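Setting Out Fresh Fruit in Shared Areas
Saliba House Hospitality Guide, Section 6
Revised 2 Aug 2021

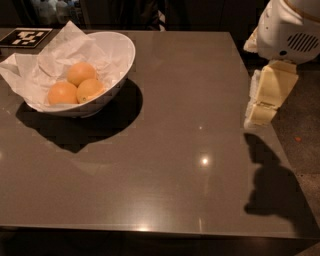
Fresh fruit is provided in the lobby, the reading room and both meeting rooms. The following procedure applies to all staff who prepare or replenish the bowls. Questions may be directed to Imad Khalaf at the front office.

What you will need

One serving bowl from the pantry shelf
White tissue paper, unprinted
Whole fruit from the day's delivery
A clean, dry cloth
The fruit log

Choosing the fruit

Oranges are the standard choice from October through the end of winter and may be used at other times when the supplier has them in good condition. Select fruit that feels firm and heavy for its size. Set aside any with soft spots, broken skin or a musty smell. Small marks on the peel are acceptable.

Wash oranges under cool running water and dry them completely before they go into the bowl. Fruit that is put out damp will soak the paper and spoil sooner at the points where pieces touch.

Lining the bowl

1. Wipe the inside of the bowl and let it air dry.
2. Take one sheet of tissue paper and crumple it loosely in both hands. Open it partway so that the folds remain.
3. Press the center of the sheet into the bottom of the bowl. Leave the folds standing at the sides.
4. Allow some of the paper to come over the rim. It does not need to be even. With a slanted bowl, let the paper fall over the lower side and keep the higher side clear.

Do not use newspaper, colored tissue or paper napkins. Dyes and inks may transfer to the peel.

Arranging the fruit

Three oranges are sufficient for a small bowl. Place two side by side in the paper and rest the third against them. Each piece should sit securely and be easy to lift out without disturbing the others. Larger bowls for the lobby may hold more, provided that no fruit rises above the rim by more than half its height.

Placing the bowl

Wipe the table before setting the bowl down. Glossy surfaces show fingerprints and water rings readily under overhead lights and should be buffed with the dry cloth. Set the bowl well back from the table edge, where visitors will not catch it with a sleeve or bag. Lift the bowl when moving it; sliding will scratch the finish.

Daily care

Check each bowl at opening and again in the early afternoon. Turn every piece over to inspect the underside. Remove spoiled fruit at once, together with any paper it has touched. Replace the full lining twice a week, or sooner if it has flattened. Enter the number of pieces added and discarded in the fruit log.

Tissue paper is ordered in packs of 50 sheets. Notify the front office when the last pack is opened.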